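Kommunale Sozialpolitik, Sitzung 4
Wie erreicht eine Leistung die Menschen, für die sie gedacht ist?
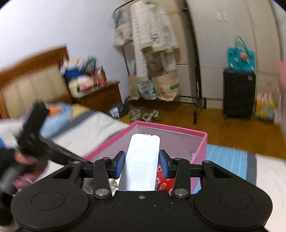

Martens wendet ein, dass man zuerst über das Geld sprechen müsse und erst danach über die Anträge. Eine Gemeinde könne jedes Formular vereinfachen, und wenn der Topf im Herbst leer sei, helfe das keinem Haushalt. Wir nehmen diesen Einwand ernst und kommen in Abschnitt 3 darauf zurück.

1. Begriffe

Unter Nichtinanspruchnahme verstehen wir, dass eine Person einen Anspruch auf eine Leistung hat, sie aber nicht bezieht. Davon zu unterscheiden ist die Ablehnung: Hier wurde ein Antrag gestellt und negativ entschieden. In der Statistik einer Gemeinde erscheinen meistens nur die Ablehnungen. Wer nie einen Antrag gestellt hat, kommt in den Akten nicht vor.

Bitte verwenden Sie in den Hausarbeiten das Wort «Dunkelziffer» nur dann, wenn Sie auch erklären, wie sie geschätzt wurde.

2. Fallbeispiel Harnwood

Die Gemeinde Harnwood zahlt einen Heizkostenzuschuss an Haushalte mit niedrigem Einkommen. Berechtigt waren im untersuchten Jahr 2.024 Haushalte. Einen Antrag gestellt haben 328, das sind gut 16 Prozent. Der Zuschuss beträgt 46 Euro im Monat und wird von November bis März gezahlt.

Der Antrag musste persönlich abgegeben werden, und zwar am Vormittag. Für Personen mit Schichtarbeit oder mit kleinen Kindern war dies eine hohe Hürde. Ausserdem verlangte das Amt Nachweise, die ihm aus dem Wohngeldverfahren schon bekannt waren.

Im Stadtteil Pida hat man deshalb eine Beratung am Abend eingerichtet, ab 18 Uhr, ohne Termin. Dort kamen 40 der Anträge zustande. Ob diese Haushalte sonst keinen Antrag gestellt hätten, lässt sich aus den Zahlen nicht ablesen. Achten Sie bei der Lektüre auf diese Stelle, der Bericht formuliert hier etwas zu sicher.

3. Finanzierung

Zum Einwand von oben: Ein Zuschuss mit festem Budget und ein Zuschuss mit Rechtsanspruch verhalten sich verschieden, wenn mehr Menschen ihn beantragen. Beim festen Budget entsteht eine Reihenfolge, und die gut informierten Haushalte stehen vorne. Beim Rechtsanspruch trägt die Gemeinde das Risiko. Harnwood hat das erste Modell gewählt.

Zur nächsten Sitzung

Lesen Sie den Jetance-Bericht, Kapitel 2, ohne den Anhang. Notieren Sie zwei Hürden, die im Text nicht genannt sind, und überlegen Sie, welche Stelle in der Verwaltung dafür zuständig wäre. Die Notizen werden nicht benotet.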